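Hullgate workshop, bay walkaround with my comments
December 2021
Filled in by Dilruba Miah

Hi all. Same sheet as the July round, same order, so you can hold the two side by side if you want to. I've put OK, FIX or WATCH against each line and then rambled underneath, because the boxes on the printed form are far too small for me and I always end up writing up the margins. If a line has your name in it, please come and find me before you start on it, I probably have the part in my drawer.

1. GETTING IN AND OUT

1.1 Main door opens fully and closes on its own
OK. Much better since the closer was swapped! It used to take a hip to shut it.

1.2 Walkway clear to the yellow line, whole length
FIX. Two pallets and a roll of bubble wrap again, right by the Callach racking. I moved the wrap myself, but the pallets were loaded and I wasn't going to wrestle them on my own. They need a home that isn't the walkway.

1.3 Emergency exit clear on both sides
OK inside. Outside there was a bike leaning on the door (I know whose, and so do you). Moved while I stood there.

1.4 Floor dry, no lifted tape, no trip edges
WATCH. The tape at the corner by the sink is curling up. I pressed it down with my boot and it came straight back. New strip ordered.

1.5 Lights all working
OK, except the one over the bench that flickers when the compressor starts. It was on the July sheet as well. I've put it through to the electrician a second time, with a slightly firmer subject line.

2. SHEET-METAL BINS

I spent longest on this section, partly because I like the bins and partly because they take the worst beating of anything in the building.

2.1 Top edges smooth, no burrs or folded-over lips
FIX on one of the spares. There's a nick on the back edge that caught my glove, and if it caught a glove it'll catch a thumb. I've hung a red tag on it. Please don't take the tag off to use the bin "just for today".

2.2 Sloping sides sound, no splits at the corners
OK. I ran a light down every corner. A couple of dents that have been there for as long as I have, no cracks.

2.3 Bin floor free of swarf, screws and general crumbs
OK after sweeping. Use the brush and the pan, please, not your hand, and not the air line either! Air just sends it all over the bench and into somebody's coffee.

2.4 Bin floor wear
WATCH. Scuffing is fine and I'm not going to write anyone up for scuffs. What I'm looking for is a groove you can feel with a fingernail. None so far. If you find one, mark it with the paint pen and tell me.

2.5 Bin sits flat and doesn't rock
OK. I leaned on all four corners of each one. The spare nearest the window rocks a tiny bit, but that's the floor and it does it with anything you put there.

2.6 Load label readable on spares
FIX. Label says 70 kg if you already know that it says 70 kg. Otherwise it's a gray smudge. New ones are printed, I only have to degrease the patch and stick them on.

3. ARM AND CABLES

All of this was done with the power off, locked and tagged, my own padlock and my own key in my pocket. If you do this section while I'm away, use your own lock. Borrowing mine defeats the whole point.

3.1 Cable loop at the wrist has slack, not pulled tight, not snagging
OK. I like a nice wide loop there and it has one. Look at it from above as well as from the side, you get a much better idea of where it's going to swing.

3.2 Cable ties and wraps present
OK. Give each one a gentle tug. If it slides, replace it, and snip the tail flush. The tails scratch like anything and I have the forearm to prove it.

3.3 Outer jackets, yellow and black
OK. No cuts or shiny flats where I could reach. Run a cloth along them instead of bare fingers, a cloth snags on a nick that you'd miss.

3.4 Thin wires down to the gripper
WATCH. Nothing wrong with them, I just want them looked at more often than the thick ones. They're the first thing to suffer if a part gets stuck in a corner of the bin and somebody hurries.

3.5 Fittings at the flange
OK. Checked by hand, nothing moved. Whoever does the next one, please use the torque card in the folder and don't go by feel like my old boss at Cindum did. He had very strong wrists and we replaced a lot of bolts.

3.6 Gripper finger straight, tip not chipped
OK. Straightedge is in the top drawer. Put it back in the top drawer!

3.7 Casings wiped down
OK. Dry cloth first, then the mild stuff. I know the orange cleaner smells nicer, but it leaves a film and then the dust sticks to it.

3.8 Hours written in the log
OK. Reading is 1,461. The last two people had written it on the back of the page, so I copied it across to the front where it belongs.

4. GUARDS AND STOPS

4.1 Emergency stops, every one pressed and reset
OK, all of them. One was stiff to reset, so I worked it a few times and it loosened up. I'll try it again at the end of the month and swap the button if it's gone stiff again.

4.2 Gate switch trips when the gate is opened
OK. Opened it slowly, opened it fast, opened it a crack. Tripped each time.

4.3 Guard panels tight
FIX, done on the spot. Two loose clips at knee height, which I think is where the pallet truck gets parked. Please leave a hand's width between the truck and the panel.

4.4 Warning signs clean and facing the right way
OK. One was facing the wall. No idea how long. It's turned around now.

5. BENCH, TOOLS AND THE CUPBOARD

5.1 Gloves in all sizes
FIX. Plenty of large, plenty of extra large, no small at all, and I take a small. Box of 300 ordered.

5.2 Safety glasses clean and not scratched to bits
WATCH. I threw out four pairs that were like looking through a shower door. There are new ones in the Paul cabinet, second shelf, still in their sleeves. Keep them in the sleeves when you're not wearing them and they'll last.

5.3 Hand tools back on the board
OK-ish. Missing the 10 mm, of course. If it's in your coat pocket I won't ask questions, just hang it up.

5.4 Spill kit complete
FIX. Somebody used the pads and put the empty bag back. I've refilled it from stores and written the date on the lid so we can see when it's opened.

5.5 First aid box
OK. The plasters go faster than anything else (see 2.1 and 3.2). Restocked, and I took out the eyewash that was about to expire.

5.6 Waste oil can lidded
OK. Lidded, standing in its tray, tray dry.

6. NUMBERS FROM THE LABEL CHECK

I went along the racking and the spares with the scanner and got 157 labels that read first time. The ones that didn't are on a separate page pinned inside the cupboard door. It took me around an hour, so if anybody fancies helping with the next round I will happily bring cake.

7. THINGS I NEED FROM YOU

Move the two pallets (1.2) before the next delivery.
Leave the red-tagged bin alone until the edge has been filed and I've been over it with a rag.
Sign the lockout sheet when you put your lock on, and again when you take it off. There are three entries with a first signature and no second one.
Read 4.3 again if you drive the pallet truck.
Tell me about anything I missed. I do this with a clipboard and a flashlight and I'm sure I walk past things.

Signed copy is in the folder by the door. FIX items stay open on the sheet until I've seen them myself.

Dilruba
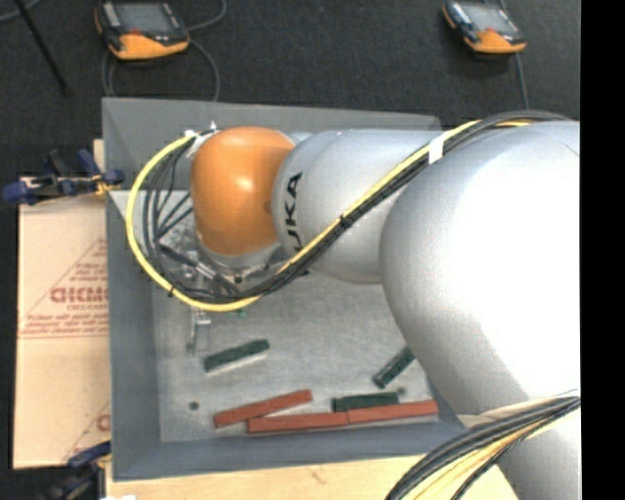

Sections 2 and 3: KUKA arm over the open bin, with the cable loop at the wrist.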